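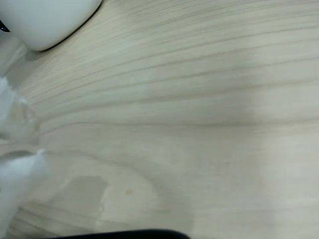

White mug on a pale wood table, Trostedska open day, Pundton

Trostedska opened its studio in Pundton to the public on Saturday, and I went with a ticket for the 2 p.m. tour. If you only know the name from the end credits, this is the studio that animated Sedgwick, the series about the clockmaker's apprentice who can hear what people were thinking the last time they wound their watches. There are spoilers for the final episode further down.

The studio is on the upper floors of a former school near the bus station. The sign is small and I walked past it. Tickets were checked at the door, bags went into lockers, and phones had to stay in pockets in any room with current work on the walls. That was most of the building.

Our guide was Maëlle McKinnon, a background artist who joined during the second half of Sedgwick and painted most of the canal district. She started in the layout room, where the original layouts for episode 6 were hung in order along the corridor. That is the episode where Stolley loses his hearing in the bell tower and carries on as if nothing has happened. On screen it goes by fast. On paper you can see that he is drawn a little further from the other characters in every shot until the one where Ada grabs his sleeve. McKinnon said this was in the storyboard from the start and that hardly anyone had written to the studio about it. I have watched that episode more times than I should admit and had missed it too.

Next was color. The colorist on duty had the watch-reading scenes open and switched the amber layer on and off for us. Without it the scenes look like ordinary night interiors. She also showed a rejected version in green, used for one test and dropped when the director said it looked like a hospital.

The background room was the best part. McKinnon had laid out her paintings of the canal in both the summer and the flood versions. The flood ones were painted over prints of the summer ones, so the laundry lines and the shop shutters match exactly. The bakery sign changes between the two, and she said that was a mistake. Fans have a theory that the baker died in the flood. He did not, according to her, and he can be seen in the crowd in the last episode.

The question session took place in the screening room, which has 59 seats, all of them taken. Most of the questions were about the ending. To the usual one, whether Stolley gets his hearing back, the answer was that the script does not say. In the last scene he turns his head when the watch starts, but the sound designer put the tick in before the turn and a door closing during it, and both were left in. Someone asked whether Ada wound the watch herself. McKinnon said yes, and pointed out that her glove is off in that shot and on in the one before.

There was no news about a second series. A man at the back asked three different ways and got the same reply each time.

The shop was in the old gym. It had postcards, the two background books and a print of the bell tower in an edition of 2000. The larger book had sold out before our tour came down, so go to the shop first if you are on an afternoon slot. Payment was by card only.

The tour was listed as ninety minutes and ran over by half an hour. There is an elevator, but it stops one floor below the screening room, and the stairs from there are steep. The studio says the next open day will be in September, with tickets sold through its own site. The layouts for episode 6 will be down by then and replaced with the ones from the train episode.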